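Section 4: Setting Up Your Tools and Work Surface

Before you open the hardware bags for your Cusorbridge wall cabinet, please give yourself a little time to get your tools in order. We know how tempting it is to tear into the first bag and start turning screws (we have all done it), but fifteen quiet minutes at the table will save you a good deal of crawling around on the floor later on. This section covers the surface you work on, the screwdriver you use, and how to look after both while you put the cabinet together. The hanging rail and the doors come later, in Sections 5 and 6.

4.1 What you will need

A hand screwdriver with a long shaft
A small dish or tray for screws
A soft cloth, and a second one if you have it
A pencil
The hardware bag marked Vaker, which holds the hinges and their screws
The hardware bag marked Cikbridge, which holds the shelf pins and back panel clips

Leave the rail bag sealed for now. Its screws look a lot like the hinge screws when they are mixed together in a dish, but they are longer and will come right through the side of the cabinet if you use them by mistake.

4.2 Preparing the surface

1. Choose a flat, steady table or counter at a height where you can lean over your work without stooping. A kitchen counter does very nicely if the family can spare it for an evening.

2. Wipe the surface down and let it dry. Crumbs and grit will scratch the cabinet finish when you slide a panel over them, and they always seem to find the side that faces out.

3. Lay a folded cloth where the panels will rest. Keep a bare patch beside it for your tools, so that you can see at a glance what you have put down.

4. Set the screw dish at the back, well away from your elbow.

CAUTION: Stone and stone-look counters can chip if a heavy tool is dropped on them, and the tool won't be much better off. Lay tools down gently, and never use the counter as a backstop for a screw you are driving.

4.3 Choosing and checking your screwdriver

Almost any good screwdriver will do for this cabinet, provided the tip matches the screw. A long shaft makes life easier at the hinges, where the side panel gets in the way of your knuckles, and a rubbery handle is kinder to the palm by the time you reach the second door. A bright color on the handle is a small blessing too, when the table gets crowded.

1. Try the tip in one of the hinge screws before you start. It should sit down snugly in the slots and stay there when you give it a light wiggle.

2. If the tip rocks or rides up, go one size up or down and try again. A poor fit chews the screw head, and a chewed head is a nuisance to get out.

3. Look along the shaft for bends, and make sure the handle doesn't turn on it.

4. Wipe the handle and the shaft. Hand cream and furniture oil are the usual culprits when a good handle feels slippery.

5. Lay the screwdriver flat on the bare patch of your surface, with open space on both sides of the handle so you can take hold of it without fumbling. A black and orange handle like the one shown stands out nicely on gray.
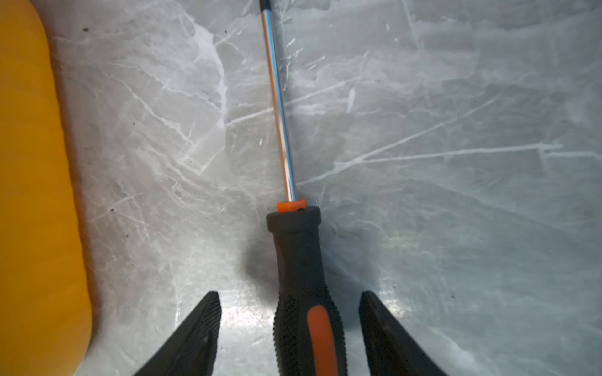
Thư Lý writes that she would put the power driver on this list as well, having built the larger Chávez cabinet with one on its lowest setting and finished before supper with every screw in straight. She asks whether we would consider allowing it for the hinges, at least for people with sore wrists.

We took her question to heart and went back to the bench with it. For the shelf brackets and the back panel clips, a power driver on its lowest setting is fine, and if your wrists bother you then by all means use one there. For the hinges we still ask you to finish by hand. You may run the screw most of the way in with power, then stop while you can still see a little of the thread, and bring it home with the screwdriver. The hinge plates are thin, and you will feel them settle against the wood in a way that you can't feel through a motor.

4.4 Driving the hinge screws

1. Place the hinge plate over its two starter holes and hold it with your free hand, fingers clear of the tip.

2. Set the screw in the upper hole and give it a few turns until it stands up by itself.

3. Do the same with the lower screw. Don't tighten either one yet.

4. Check that the edge of the plate runs along the pencil line you drew in Section 3. Nudge it if it doesn't.

5. Rest the top of the handle against your palm, keep the shaft in line with the screw, and turn with steady pressure. Go back and forth between the screws, a few turns each.

6. Stop when the plate lies flat and the screw resists. One more hard twist is usually the one that strips the hole.

NOTE: If a hole does strip, don't worry. Take the screw out, tuck a sliver of wooden toothpick into the hole with a dab of wood glue, let it dry overnight, and try again in the morning.

4.5 Packing up between sessions

Plenty of people spread this job over two evenings, and the cabinet doesn't mind waiting. Put the loose screws back in their own bags and fold the tops over. Wipe the screwdriver and put it somewhere dry, out of reach of small children. Leave any half-built panels lying flat on their cloth with nothing stacked on top.

If you find you are short a screw or a hinge plate, write to Mirsad Krasniqi at the parts desk and quote part number 527 for the hinge set. Please tell us which side of the cabinet you are working on, as the left and right plates are packed separately.

Continue to Section 5, Fitting the Hanging Rail.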